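The Patience of Laundry

At Evamness, robots learn to handle clothes from people who handle clothes. Our writer spent a January morning at the teaching table.

By Abelardo Valderrama

The first rule I was given at Evamness was about my hands. "When you teach, move slower than you think is slow," said Aurelia Leitner, who leads the teaching group. She put two handles in front of me, each with a trigger for the index finger, and on the other side of the table two arms woke up with a small click.

I closed my left trigger and the left gripper closed. I lifted my wrist and the arm lifted too, a very short moment after me. It is a strange feeling for the first minutes. After that I forgot the handles and began to be angry with the sock.

The task sounds like nothing. Take a piece of clean laundry, find its opening, turn it the right way, lay it flat, put it with its pair. A child can learn this in one afternoon. For a machine it is hard because cloth has no fixed shape. A cup is the same cup in every position, but a sock that falls on the table in 200 different ways is, for the camera, almost 200 different objects.

The company was started by four people who had worked before on machines for packing fruit. They tried first to write rules for cloth: look for the longest edge, grip near the corner, pull until it is straight. Leitner still keeps the notebook from that time. The rules filled 84 pages, and the robot could fold a kitchen towel, if the towel was new and had been ironed.

Now they write very few rules. A person does the task through the robot, many times, and a program called Claver studies what the cameras saw and how the joints moved. The collection for gray socks has 453 good examples at the moment. The bad ones are also kept, in a separate folder, and Leitner says she learns more from this folder than from the other one.
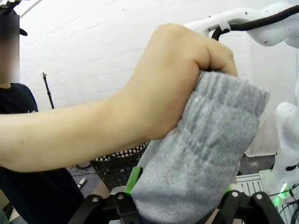
A sock is held by the cuff over the gripper at Evamness.

There are two ways to teach here. In the first one, the one I tried, the teacher stays behind the handles and does everything from a distance. In the second one the teacher comes close and takes the arm itself. The motors are set to be soft, so you can push the elbow and turn the wrist of the robot with your own fingers, the way a tennis coach moves the arm of a pupil. This is better for learning the right angle of a grip. It is worse for speed, and your shoulders hurt in the evening.

Passing an object directly from a hand to a gripper is its own lesson. People do not give things always in the same manner. One person holds the cloth high and lets go early. Another keeps it until he feels a pull. The robot must learn to wait for the moment when the cloth is really offered, and to close without hurry. Leitner asks every new teacher to practice this for a full morning before any recording is saved.

I asked if it is not boring. She thought about it longer than I expected. "It is like knitting," she said. "The hands are busy and the head is free. But if the head goes too far away, you must do the row again." 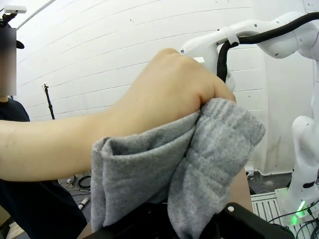
Volume 12

The question of who should be a teacher has been discussed a lot in the company. In the beginning the engineers did it themselves, and the robot picked up their habits. It shook each sock twice, which none of them had noticed doing. Later Evamness invited two workers from Chávez, a laundry that serves small hotels in the same district. They were faster and wasted less movement. They also complained about the triggers, which were too stiff for someone who works eight hours, and the triggers were changed.

The next customer may be Ferard, a company that rents work clothes. Its overalls are heavy, with metal buttons, and Leitner does not expect the lessons from socks to help very much. The grip is different and so is the weight. She would like to begin with the sleeves.

Before lunch I was allowed one more try with the handles. I found the cuff, lost it, found it again. My left gripper held well, but with the right one I took both layers of the cloth together, so the sock stayed closed. Leitner saved the recording and put it in the second folder.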